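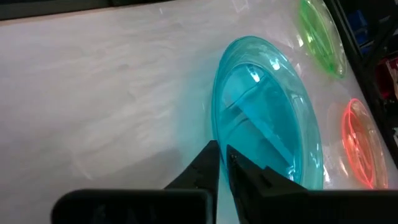
Blue plate, with a green one behind it.

Eaters wanted: does plate color change how much you eat?

You have probably read that a blue plate kills your appetite. It gets repeated in every diet column, and we have yet to find a version of the claim that holds up. The studies we have looked at were small, short, or run on people who knew what was being tested. So we are running our own, and we would be fine with a dull result.

Stodby is looking for 60 adults to eat three lunches each in November at our Vasley rooms. Lunch is plain pasta with sauce. It is okay, no better.

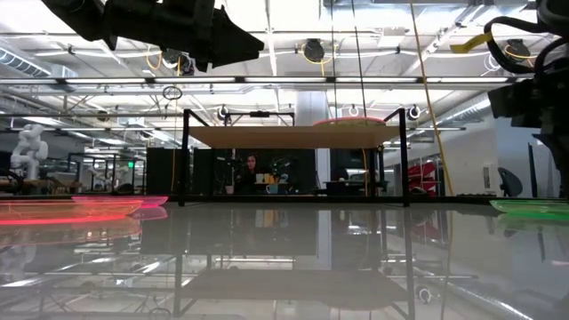
Red and green pieces on a dark tabletop.

You can apply if you are 24 or older, eat most foods, and have no trouble telling colors apart. Please don't apply if you sell diet plans or are on one. Fans of the blue plate theory are welcome, but we will ask you about it first.

Pay is $400, sent after the third lunch. No partial payments. We make no promises about weight loss, and you should be wary of any study that does.

Write to Dagný Bjarnason or Rizwan Khokhar at the Stodby front desk with your age and the weekdays you can make. Calls go to extension 1909, afternoons only.

Posted 2026-09-21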